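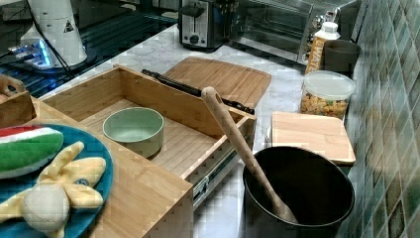

Bread bin mould – how are you all keeping a loaf past day three?

lewis_and_crumb
Right, I give up. Moved into the new flat in Semthorpe and every loaf I bake has gone furry by the third morning. Same recipe I've used for years, same flour, same oven temperature (well, new oven, but I've got a thermometer in it). In the old place a tin loaf would do us five days, easy. I've wiped the bin out with vinegar 2 times this week and it's made no odds. Is it the flat? The kitchen faces north and there's no extractor to speak of. What are you lot doing?

Parisa Kermani
How long are you letting it cool before it goes away? I used to bag mine after an hour because I wanted the kitchen tidy before bed, and it was always mouldy by midweek. Now it stays on the rack overnight with a tea towel over it and I get an extra two days.

oldpukach
Paper bag, cut side down on the board, done. Bins are a waste of worktop. My gran never had one and she baked for nine.

lewis_and_crumb
Three hours usually, Parisa, sometimes less if we want toast! I'll try overnight. Pukach, I did the cut side down thing last winter and the crust went like a roof tile.

oldpukach
That's what a crust is for.

semolina_sue
Freezer. Slice it, freeze it, toast from frozen. I don't know why anyone argues about this any more.

Ravindra Tyagi
Because toast isn't bread, Sue! I want a sandwich that bends. Anything I've frozen is fine toasted and a bit sad otherwise.

To the original question, what's your hydration? If you've crept up to the wetter end it will go off faster in a damp room. I went from 230 g of water to a bit less on my small loaf and noticed the difference straight away. Also a spoonful of rye starter in an ordinary yeasted dough helps no end, the sourness holds the mould back.

lewis_and_crumb
Ooh, now I might have crept up. I've been doing the one from the Warora booklet and that's quite a sloppy dough. Haven't got a starter at the moment, mine died in the move (left on a windowsill in the old place, I was gutted).

Parisa Kermani
I can post you some dried flakes of mine if you like, send me a message. It takes a few days to wake up but it's very forgiving.

tinloaf77
Going to disagree with the vinegar. I find it does very little once mould's got into the joins. Empty the bin, hot soapy water, then let it dry right out with the lid off for a full day. Crumbs in the corners are the real trouble. And if it's wood, don't soak it – mine split down one side after I left it in the sink.

semolina_sue
Vinegar works perfectly well for me and I've had the same bin since before my daughter was born.

tinloaf77
Fair enough, yours is enamel though, isn't it? You said so in the marmalade thread.

semolina_sue
It is, yes. All right, I'll give you that one.

Ravindra Tyagi
Get a cheap humidity meter too. Our kitchen was sitting far too high every evening and it was all from boiling pasta with the lid off.

lewis_and_crumb
Update, November 1, 2020, for anyone who finds this later. Cooled the last two loaves overnight, cut the water down, scrubbed the bin and left it open all day. Day four and not a speck! I've no idea which bit did it, and I'm not about to stop doing any of them to find out. Parisa's starter flakes came as well, they're bubbling away in a jam jar. I'm aiming for a proper rye by December.

oldpukach
Still say paper bag.

Parisa Kermani
So pleased they survived the post! Feed it twice a day for the first week if your kitchen's chilly, and keep a bit back in the fridge this time.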